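Make a Drop Bag for the Utility Sink

By Svend Ingvarsson
Updated 2026-02-22

Small things pile up near a utility sink. Keys get put down while you wash your hands, dog toys come in from the yard, and string ends up everywhere. A paper bag taped to a storage bin lid will hold all of it and costs next to nothing. Mine has been in use since last April.

What you need

A brown paper bag with a flat bottom
A plastic bin lid, larger than the bag
Black tape, cloth or vinyl
Scissors
A piece of stiff paper or thin card for the floor

Steps

1. Wipe the lid with dish soap and let it dry completely. Tape will not hold on a dusty lid. Scuff marks don't matter.

2. Crumple the bag into a ball, then open it up again. Do this 5 times. The paper gets softer and stops springing back to its old folds.

3. Fold the rim down 2 inches and crease it. Fold it once more if you want a lower bag. The opening should stay wide enough to reach into with your whole hand.

4. Trim the card to fit the bottom and drop it in. Keys are hard on bare paper.

5. Set the bag on the lid, inside the raised border if your lid has one. Push the sides outward until the opening is more oval than square.

6. Cut four strips of tape. Spread them around the bag, running each one from the paper onto whatever it can grip. Press each strip down with your thumb.

7. Load the heavy things first. Thick rope toys go on the bottom and lighter ones on top. Put keys to one side with the fob showing so you can grab them fast.

Notes

Keep the bag away from the faucet side of the lid. Wet paper tears at the fold first.

To change the bag, peel the tape slowly. Rubbing alcohol takes off any residue.

Leave wet toys out until they dry. The same goes for anything muddy.

If your dog can reach the counter, put the lid on a shelf. A paper bag will not stop a dog that wants its toy.

A second bag will fit on a long lid. Tape that one down separately.
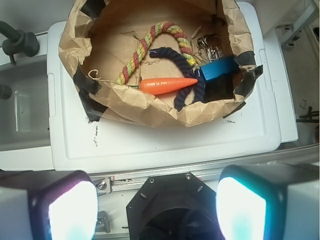
Finished bag, taped down and holding rope toys, a plastic carrot and keys.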